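Bander Toy Library
Minutes of the September meeting, held in the back room at Wurik House, 7 pm

1. Minutes of the last meeting
Agreed with one correction: the shelving came from Jansen, not Emero.

2. Stock
The catalogue stands at 111 items. Two jigsaws have been withdrawn. The play cookware was looked at next, starting with the small steel pot and the spoon. 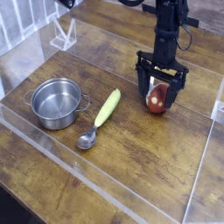 Item 2: pot, spoon and red toy with white spots

The pot has no lid. It was agreed to list it without one and to change the label on the bag.

3. Soft toys kept with the cookware
Members asked whether soft pieces should go out in the same bag as metal ones. One view was that they get grubby sooner and need checking on every return. No decision; to come back next time. 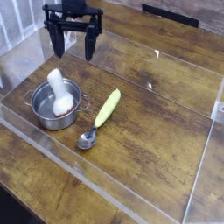
Item 3: white soft piece in the pot

The catalogue entry says only "soft food". A better wording is needed, and the red part at the bottom should be mentioned in it.
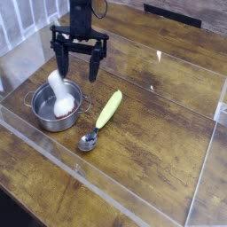 Item 3: the same piece, with the spoon alongside

4. Spoon
The thick handle was thought good for younger children. Agreed to buy two more of a similar kind if Emero can supply them. Colour does not matter.
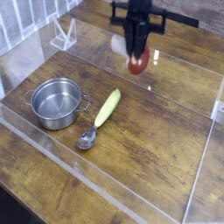

Loan period for cookware to stay at over two weeks, as now. Late returns to be reminded by text message.

5. Any other business
The back room door sticks. To be reported to Wurik House.

Meeting closed at 8.15 pm.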